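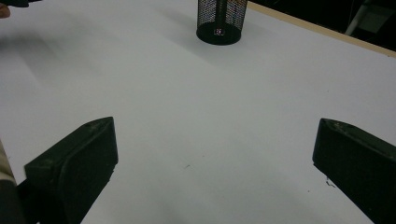
桌上的黑色网筒，白色桌面，浅木色边条。

分类：图集 › 书房与办公 › 桌面

关于“桌面清爽”这件事，我一直不大相信。每次翻到那种图集，白桌子、一只笔筒、一盆绿植，下面写着“给思绪留白”，我都想问一句：充电线呢，没交的电费单呢，吃了一半的饼干呢？多半在抽屉里，或者在镜头后面的床上。

这一页本来是努里亚（Nuria Arroyo）提议做的。她觉得我们写了那么多篇收纳，总得认真看一回桌子。我说行，但不写“美学”，只写东西本身：买的时候怎么说的，用起来怎么样，哪些话可以信，哪些话听听就算。她说那你别太刻薄。下面的字她看过一遍，删了两句，我又加回来一句。

桌子是 Zeltov 的，网筒是 Dandard 的，两样都在 Manzano 买，一月份下的单。没有人送我们东西，也没有人请我们写。以后要是有，会写在最前面。

关于白桌面

白色桌面在店里好看，我承认。店里的灯好，地面也好，旁边还有人不停地擦。搬回家以后，它首先是一块告诉你今天有没有擦桌子的板。咖啡杯底的圈、橡皮屑、袖口蹭下来的毛，深色桌子上能糊弄过去的，白的都不替你瞒。

Zeltov 的商品页上写“耐污易洁”。我对这四个字的态度是：耐到什么程度，易到什么程度，都没说。拿湿布擦，普通的茶渍能掉；圆珠笔印擦了三遍，淡了，没走。后来用了点酒精，走了，可我也不敢常用，页面上没提酒精行不行，写信去问，回信让我“参阅使用说明”，而使用说明就是那张页面。

哑光这一点我倒不挑剔。我以前用过一张亮面的，台灯一开，纸旁边就有一团光，写字的时候老想躲。哑光的桌面没有这个毛病。代价是铅笔灰似乎更容易赖着不走，这一条我没有拿两张桌子并排比过，只是印象，请当印象看。

还有人说白桌子显得房间大。我家书房没有因此变大，量过。

关于木色边条

白桌面配一道浅木色的边，这几年到处都是。卖家的词通常是“温润”“自然质感”“原木气息”。我看了很久，觉得它最老实的作用就是告诉你桌子到哪里为止。在一张大白板上，这个作用其实不小：晚上放杯子，余光里有一道线，比没有强。

至于“原木”，我会多问一句。边条看上去像没怎么上过漆的样子，可看上去怎样和究竟是什么，是两码事。我问过店员，他说是“木质”。木质这个词宽得能开进一辆卡车。罗德里戈（Rodrigo Bustamante）做过几年家具维修，他的建议很简单：别管页面怎么写，看说明书背面的材料栏；没有材料栏，就按最便宜的那种来对待，少沾水，别拿湿抹布捂着。

我照办了。擦到边上换干布，不费什么事。

Sorwood 有一款专门养护边条的蜡膏，评论区里说得神乎其神，“像换了一张新桌子”。我没买。假如一道这么窄的边抹上蜡就能让整张桌子焕然一新，那原来那张桌子也没有多旧。有读者用过并且拍了前后对比的，欢迎来信，最好是同一盏灯下面拍的。

关于网筒

黑色金属网的笔筒，我估计一半以上的办公室都有，另一半是弄丢了。它便宜、摔不坏、叠不起来，这三条我都能作证。

商品页上说它“通透，一眼找到所需”。这话有一部分是真的。隔着网，能看出筒底有件小东西，带点红、粉、白的颜色，方方的。再具体就不行了，网眼把形状都打成了麻点。所以准确的说法应该是：一眼看见里面有东西，至于是什么，还是得伸手。橡皮、U 盘、糖，隔着这层网长得差不多。

“通透”还有另外一面。实心的笔筒可以藏拙，网的不行，底下积了什么人家都看得到一点影子。我见过有人为此在网筒里面衬一圈卡纸，衬完以后就是一只实心笔筒，比直接买实心的还贵一张卡纸。

网筒积灰，这是我最大的意见。灰挂在网眼上，干布一抹，进去了；湿布一抹，成泥了。努里亚的办法是拿去水龙头底下冲，然后倒扣着晾。我问她不怕锈吗，她说她那只冲了好几年。我那只只冲过一次，没有资格反驳，先记在这里。

筒底是实的，黑色的圆底，这是对的。全网的底我也用过，自动铅笔的细头会从网眼里钻出去，在桌上扎一个点，白桌面上尤其显眼。挑网筒的时候请把它翻过来看一眼，比看正面有用。

关于放在哪里

放笔筒的位置，文章多得惊人。有说放惯用手一侧的，有说放对侧以免碰倒的，还有一篇让人按“能量流向”来放。我把那篇读完了，没有找到能量往哪儿流。

我自己试下来，只有一条站得住：放远一点，中间就能摊开纸。放近了确实顺手，可是顺手也就意味着手肘随时扫得到。网筒轻，里面东西少的时候更轻，一扫就倒，倒了还会滚。远一点的代价是每次拿笔要欠一下身子，我愿意付。

不过我不打算把这条说成什么法则。桌子浅的人没有“远一点”可选；左撇子、用大屏幕的、桌上趴着一只猫的，情况都不一样。谁告诉您有一个适合所有人的位置，您可以问问他桌子多深。

关于影子

这一条是努里亚要我写的，我起初不以为然。笔筒在白桌面上会有影子，软软的一片灰，往外就淡没了。她说看影子就知道灯打得合不合适：影子边缘硬，说明光太集中，写久了眼睛累；影子软，说明光散得开。

我去查了查，没有查到哪位正经做照明的人拿笔筒的影子当标准。可我也得说，我把台灯压低，影子变硬，看纸确实不舒服；抬高，影子软了，舒服一些。到底是影子的道理，还是灯离眼睛远近的道理，我分不清。两样一起变的，分不清也正常。愿意试的可以试，反正不花钱。

关于那些数字

Manzano 的促销页写着，这类桌面用品“帮助 653 位顾客重拾专注”。我很想知道是怎么数出来的。是 653 个人买了，还是 653 个人买了以后填了表，表上有没有一格叫“没有变化”？我写信问过，对方很客气，说数据来自“内部回访”。内部回访的意思，大概就是到此为止。

同一页上的网筒套装标价 466，划掉，旁边写 35。一套东西从前者掉到后者，要么前者没有人付过，要么后者里面少了什么。我买的是单只，没有参加这个活动，也没能见到哪位付过 466 的人。各位看到划线价的时候，请只看没划的那个，再问自己这个价钱要不要。

商品评论我从头看到第 23 条，看到后来开始认得句子了。“质感很好，桌面瞬间高级”，换一个标点又来一次。真正有用的评论都很短，比如有人写：“比想的矮，长尺子放进去会歪。”这一条替我省了一次退货，我后来把尺子放抽屉里了。

关于清空

最后说说“每天下班清空桌面”。这个习惯我坚持过一阵。好处是第二天坐下来不用先挪东西，坏处是前一天想到一半的事也跟着一起收走了，早上要花时间把它们从文件夹里请回来。做账、填表那类一天一清的活，我信它有用。写稿子、画图这种要拖上几天的，我存疑。

我现在的做法没有名字，也不配有名字：食物和杯子当天收走，纸留着，笔扔回筒里。桌面不算好看，也不难看。努里亚认为这叫没有方法，罗德里戈认为挺好，他的工作台上我从来没见过桌面是什么颜色。

几条零碎的，都是读者问过的：

问白桌面会不会发黄的，我这张年纪还小，答不了。谁家的用久了，请告诉我朝哪个方向、窗帘拉不拉，光说“黄了”或“没黄”帮助不大。

问网筒要不要买带隔断的，我没买。隔断把地方分得整整齐齐，然后剪刀放不进去。

问要不要在筒底垫毛毡的，怕刮桌面可以垫。我没垫，轻拿轻放，暂时没看见划痕，白底上的细痕本来也不容易看出来，所以这句“没看见”请打个折扣。

问 Dandard 和没有牌子的网筒差在哪里的，我把两只都拿在手里掂过，说不出来。收口的那一圈，Dandard 的似乎顺一点，也可能是我知道它更贵。

问浅木色边条和深色椅子搭不搭的，这个真的不归我管。

2021年4月1日更新，补了读者来信那几条，蜡膏那一段没有改。

同类图集
· 抽屉分隔盒：分完以后多出来的那一格
· 台灯三盏，说明书里没写的事
· 软木板用了一个冬天
· 理线夹到底夹住了什么
· Sorwood 搁板：承重数字怎么读
· 文件架，竖着放还是躺着放
· 读者来信：我家的白桌子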